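The Shared Kitchen and the Question of Water

When the housing trust in Pletstead opened its first communal kitchen, the residents' handbook gave a single line to washing up. The present edition gives it 2 pages, and most of the additions concern water. The town draws its supply from a chalk stream, and in a dry August the level falls low enough for restrictions to be announced.

The trust now manages 40 kitchens across the district. In each of them the sink is the busiest fitting, and it is there that the greatest savings have been sought. Taps were the first item to be reviewed.
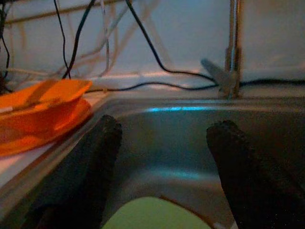

Older taps ran at full force from the first quarter turn, and tenants had long complained of splashing. Their replacements deliver a gentler flow. At Givon House, the meter recorded a fall of 2,045 litres over the first quarter, with no change in the number of households.

Beryl Staniforth, who chairs the residents' panel, regards the figure with some caution. "A new tap is the easy part," she told the panel's Sunday meeting. "People wash up as their mothers did, and they will not change because of a leaflet."

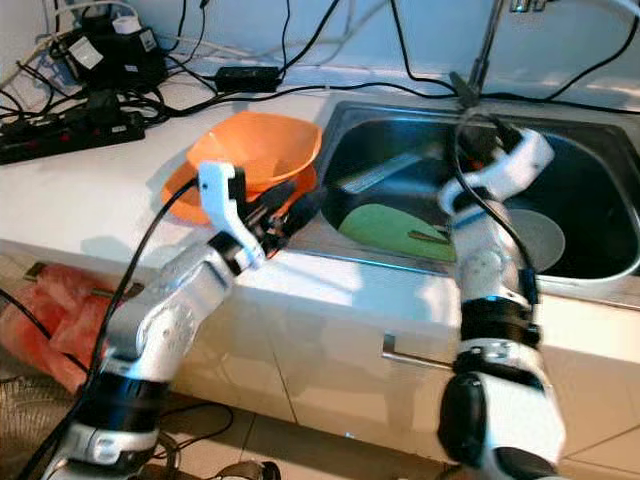 Her panel asked tenants to keep a simple diary of their habits at the sink. The entries showed that rinsing under a running tap was common in the evening, when meals were larger and several households shared the room. Breakfast things were more often left to stand and washed together later in the day. The panel has recommended that every kitchen be supplied with a second washing-up bowl, to be used for rinsing.

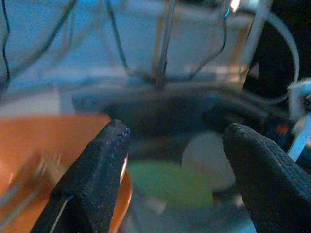 At the kitchen sink.

Not all residents welcomed the proposal. Tenants at Negash Court argued that storage was already short, and that a leaking pipe in the yard had gone unrepaired since the spring. The trust has accepted the second point – the pipe has been replaced – and is considering the first.
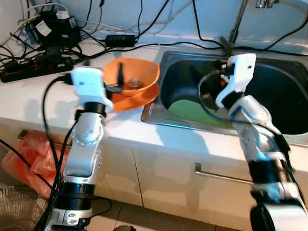
Plans for the Coming Year

Work will begin next at Plisovitz Terrace, where the kitchens are the oldest in the trust's care. Meter readings will be posted on the noticeboard each month, and tenants may ask for a copy at the district office.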